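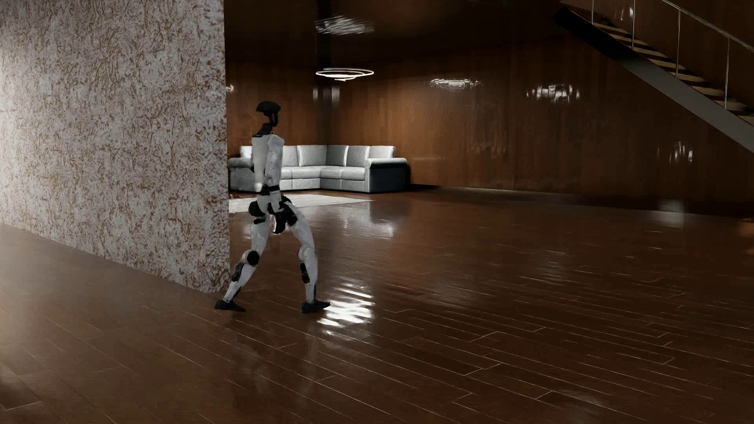 Chairs, Menus and Other Small Restaurant Fixes

I spent 11 years waiting tables before my cousin talked me into helping her run a noodle place, and I still pick up more from other people's dining rooms than from anything I've read. These are the tricks I keep repeating to friends who are opening somewhere small. Take what you like! Some of them work just as well in a house with a lot of dinner guests.

Wobbly tables

Folded napkins under the leg look terrible and they're flat again by the second seating. Buy a bag of rubber furniture shims and keep them in the host stand. If the same table keeps wobbling, flip it over before opening and tighten the bolts where the column meets the base. Nine times out of ten it's that (we have one by the window that needs it every week, and I've given up asking why).

Rotating the table a quarter turn often does the job too. Try that first.

Chair feet

Felt pads fall off. They fall off in a week if you mop every night, and then you get that awful screech all through dinner. We switched to slip-on silicone caps and I wish we'd done it the first month. Measure the leg at the very bottom, as most chair legs taper and a cap that fits two inches up will slide right off. We have 44 chairs, and it took me one Saturday morning with the radio on.

Sticky menus

Oh, I have feelings about sticky menus. Wiping them with the same rag you use on the tables just spreads the soy sauce around. Use two cloths: one with warm water and a drop of dish soap, one dry. Go over the edges, where everybody's thumbs go. Stand them up to dry with a bit of air between them, or they'll glue themselves together by lunch.

If yours are paper, print small batches. I once ordered 273 copies of a menu with "steamed muscles" on it and we used every last one.

Quieting a loud room

Our friend Fongchan Jitpraphai opened Zindurdale in May, lovely place, high ceiling, and the first night you had to shout to order a beer. He fixed most of it without calling a contractor:

Cork sheet glued to the underside of every table. You can't see it and it soaks up a surprising amount of clatter.
Heavy curtains inside the front door, which help with the draft as well.
A thick rubber mat under the glass racks behind the bar.
Music turned down, not up. People talk over whatever you play.

He was quoted 1,796 dollars for ceiling panels and hasn't bought them yet. I think he will before winter, the back corner is still pretty bad.

Lighting

Eat a meal at every one of your own tables, after dark. I mean it, sit in each seat. You'll find the bulb that shines straight into someone's eyes and the spot where you can't read the prices. Keep all your bulbs the same color temperature, and write it on the lid of the box where you store the spares so whoever runs to the hardware store gets the right ones. Mixed warm and cool bulbs make good food look odd.

A dimmer is worth the money. Mark your lunch and dinner settings on the plate with a tiny dot of nail polish.

Buffet lines

We only do a buffet for private parties, but I've learned a few things the messy way. Plates go at the start, silverware and napkins at the end, so people have a free hand. Pull the table away from the wall if there's room and let guests go down both sides. Put the rice before the curries! Paweena Yensuk taught me that when I was helping out at Ginda and I'd set everything up backward, and she moved all of it herself in the time it took me to find the serving spoons.

Rest each spoon on its own saucer. Small serving dishes refilled often look much nicer than one giant tray that's half scraped out, and the food stays in better shape.

Candle wax on tablecloths

Ice cube in a plastic bag, hold it on the wax until it's hard, then lift it with the edge of an old plastic card. Put a paper towel over and under what's left and press with a warm iron, moving to a clean patch as it soaks through. Colored wax may need some stain remover afterward. Check the care label before you iron, some of the polyester ones will melt.

Next time I'll get into coat hooks and where to put the umbrellas, which we still haven't sorted out at our place.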